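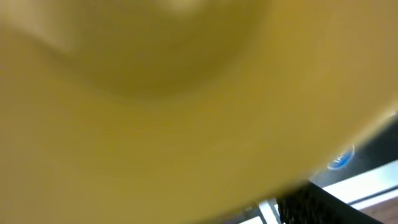
Marin Papadopoulos told us, quite early in the Nakdale interviews, that a table only becomes yours once you have stopped apologizing for it to guests, and we have come back to that remark many times while writing up this part of the study.

4.2 Wear, repair and the decision to keep

In the previous section we looked at how tables come into a household, whether by purchase, by gift or by inheritance. We turn now to the much longer stretch of time in which the table simply stays put and gets used, and to the small decisions people make along the way about whether to sand it, cover it, pass it on or leave it alone. We should admit to a certain fondness for this part of the material. People who gave short, polite answers to our questions about price and purchase would often talk at great length about a ring left by a teapot, and we were happy to let them.

The mailed questionnaire went to households in Nakdale and Linum, and 713 of them sent it back. Question 8 asked, in plain words, "Is there a mark on your table you would not want removed?" and left half a page blank for the answer. We had expected most people to skip it. Instead it drew the longest replies in the whole survey, and a good many ran over onto the back of the sheet (two came with extra pages pinned on, which we were very glad to have). Taken together with the interviews, these replies gave us 2,355 separate remarks about wear, all of which were read by two of us and sorted by hand.

Sorting them was slower than we had planned. A remark such as "my father's burn" could be filed under damage, under family or under cooking, and we spent most of June going back and forth over cases of this sort before settling on the rule that each remark would be filed by the verb its writer had used. Where there was no verb, we filed it by the person named. This is a rough rule, and readers who would like to try another will find the full list of remarks in the appendix.

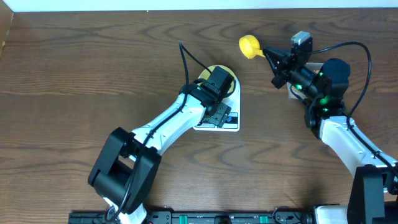

I oiled it every winter until my hands got bad, one reply from Linum read, and now my daughter does it wrong and I keep my mouth shut. We quote it for its good humor, and also for the way it brings together two themes that we had at first kept apart, namely the care of the surface and the handing over of that care to somebody younger. In the households where this handing over had taken place, the older person nearly always went on describing the work in the present tense, as though the cloth were still in hand.

Wood mattered to people more than we had supposed it would. Those who owned a table with a strong grain tended to speak of the pattern as something they knew by heart, and they would trace it in the air during the interview. Several said that a new scratch bothered them less when it ran along the grain than when it crossed it. Owners of plainer tables spoke more about edges and legs, and were on the whole quicker to say they would refinish the top if they had a free weekend and somewhere to do it.
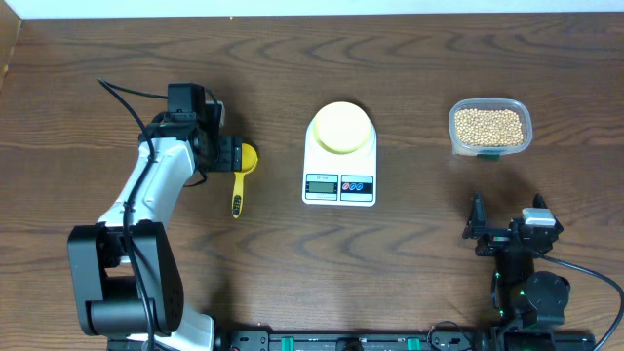 Figure 1. Brown wooden table. The dark, wavy grain runs mostly from left to right, with arched patterns in places.

The Mota workshop, where many Nakdale families take their furniture for repair, kindly let us read through its job book. The entries bear out what people told us at home. Customers asked far more often for a loose joint to be tightened than for a surface to be made new, and the note "leave top as is" turns up again and again in the margin, sometimes underlined. Zilier, the larger shop on the Linum side, keeps no such notes, and we were not able to make a fair comparison between the two. We return to the matter of loose joints in Section 4.3, together with the question of who in the household is expected to notice them first.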